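情報セキュリティ教育プログラム連絡フォーラム
カテゴリ:修士専門課程/キャップストーン科目
スレッド:キャップストーン科目における脆弱性報告演習の取扱いについて(意見募集)

投稿者:jimukyoku_sec
件名:意見募集の開始

関係各位

平素より本専門課程の運営にご協力を賜り、厚く御礼申し上げます。事務局では、10月開始のキャップストーン科目に向け、脆弱性報告演習の実施要領を改定する作業を進めております。現行要領では、受講者が演習用環境Cerkettiの外で脆弱性を発見した場合の手続きが明文化されておらず、前年度の授業評価においても複数の指摘がございました。

改定案の要点は次のとおりです。
・演習の対象をCerketti上に構築した模擬サービスに限定すること
・対象外の機器またはサービスについて問題を認めた場合は、検証を中止し、担当教員へ書面で届け出ること
・学外への連絡は、Helville校の窓口を経由して行うこと

各研究室および受講経験者の皆様から、忌憚のないご意見をお寄せいただければ幸いです。

投稿者:kensho_lab2
件名:Re: 意見募集の開始

改定案を拝読いたしました。対象の限定については賛成いたします。
一方、「検証を中止し」という文言には解釈の幅がございます。通信記録を保存する行為、画面表示を記録する行為も中止の対象となるのでしょうか。報告書の品質は初期の記録に大きく左右されますので、記録の保全は検証に含まれない旨を明記していただきたく存じます。

投稿者:houmu_renraku
件名:Re: Re: 意見募集の開始

kensho_lab2様のご指摘について申し上げます。
記録の保全を無条件に認めることには慎重であるべきと考えます。対象外のサービスで偶然に第三者の個人情報が表示された場合、その画面を保存すること自体が新たな問題を生じさせるおそれがございます。保全を認めるのであれば、保存可能な情報の範囲、保存場所および消去の期限を併せて定める必要があります。

投稿者:kensho_lab2
件名:Re: Re: Re: 意見募集の開始

ご懸念は理解いたしました。個人情報を含む画面については保存を認めず、時刻、接続先および操作手順の文章による記録にとどめる、という整理ではいかがでしょうか。消去の期限については、届出の受理後22日を提案いたします。

投稿者:m2_jukousei
件名:受講経験者としての意見

前年度に受講した者です。僭越ながら意見を述べさせていただきます。
私どもの班は、自宅にある家庭用の接続機器を題材とする計画を提出し、承認を得るまでに相当の期間を要しました。改定案のとおり対象が模擬サービスに限定されますと、物理的な機器を扱う課題は事実上選択できなくなるものと思われます。本専門課程は、社会的側面および起業に関する科目との連携を特色としており、実際の製品に触れる機会が失われることは惜しまれます。

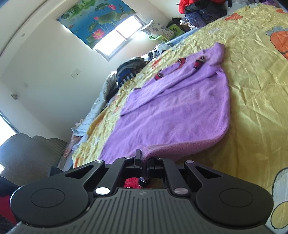

黄色のシーツを掛けたベッドと、手持ち式グリッパー。

受講者が自ら所有し、かつ外部のサービスに接続していない機器に限り、事前承認を条件として対象に加えていただくことはできないでしょうか。承認の可否が学期の早い段階で判明すれば、受講者の側も計画を立てやすくなります。

投稿者:ops_sukura
件名:Re: 受講経験者としての意見

Sukura(演習用ネットワーク)の運用を担当しております。
m2_jukousei様のご提案には、運用の立場から賛成いたしかねます。「外部のサービスに接続していない」という条件を、運用側で確認する手段がございません。前年度にSukuraで検知した演習外の通信は634件に上り、その多くは持込機器の自動更新によるものでした。受講者に悪意がない場合であっても、切り分けには相応の人員を要します。

機器を扱う課題を残すのであれば、Hourani(貸出用の隔離装置)の利用を必須としていただきたく存じます。ただし、現在貸出可能な装置は9台であり、全班への配付は困難です。

投稿者:m2_jukousei
件名:Re: Re: 受講経験者としての意見

ご説明をいただき、ありがとうございます。件数については承知しておりませんでした。
隔離装置の利用を必須とすることに異存はございません。装置の数に限りがある点については、全期間の貸出とせず、検証を行う期間のみの予約制とすることで対応できるのではないかと存じます。前年度の私どもの班において装置を必要とした期間は、2週間でした。

投稿者:ops_sukura
件名:Re: Re: Re: 受講経験者としての意見

予約制については検討の余地がございます。ただし、学期末に予約が集中することは容易に想定されますので、延長は認めない運用が前提となります。また、返却時の初期化は受講者ではなく運用側で実施いたします。この点は譲ることができません。

投稿者:shakai_kamoku
件名:届出窓口について

社会的側面に関する科目を担当する立場から、別の論点を一つ挙げさせていただきます。
学外への連絡をHelville校の窓口に一本化する案ですが、他校に在籍する受講者にとっては、所属校の規程との関係が不明確です。所属校にも独自の報告規程がある場合、いずれを優先すべきでしょうか。また、製造者との調整を受講者が経験することには教育上の意義があり、窓口がすべてを代行する形は望ましくないと考えます。

投稿者:houmu_renraku
件名:Re: 届出窓口について

規程の優先関係については、科目の実施校の規程を適用し、所属校には写しを送付する方式が妥当と考えます。
製造者との調整に受講者が関与することについては、文案の作成までを受講者が行い、発信は窓口名義とする方法であれば差し支えございません。受講者個人の名義による発信は、責任の所在が曖昧となりますため、引き続き反対いたします。

投稿者:shakai_kamoku
件名:Re: Re: 届出窓口について

個人名義の発信を一律に禁ずる点には、なお異論がございます。報告者の氏名が謝辞に掲載されることは、修了後の進路においても意味を持ちます。発信を窓口名義とする場合でも、本人の希望により報告者名を併記できる旨を要領に加えていただきたく存じます。

投稿者:jimukyoku_sec
件名:中間整理

多数のご意見を賜り、誠にありがとうございます。現時点での整理を以下に記載いたします。

記録の保全:文章による記録に限り認める方向で修文いたします。消去の期限は、ご提案の22日を仮置きといたします。
機器を扱う課題:Houraniの利用を必須とし、予約制で試行する案を追記いたします。延長の可否は未定です。
学外への連絡:発信は窓口名義といたします。報告者名の併記については、意見が分かれているため継続協議といたします。

修正案は本スレッドに改めて掲載いたします。

投稿者:houmu_renraku
件名:Re: 中間整理

報告者名の併記について補足いたします。本人の書面による同意があり、かつ公表時期が製造者との間で合意されている場合には、反対いたしません。同意書の様式は当方で作成し、修正案の掲載までに事務局へ提出いたします。

投稿者:ops_sukura
件名:Re: 中間整理

延長の可否が未定とされておりますが、先の投稿のとおり、延長を認めないことが試行の前提です。修正案では「延長は認めない」と明記していただくようお願い申し上げます。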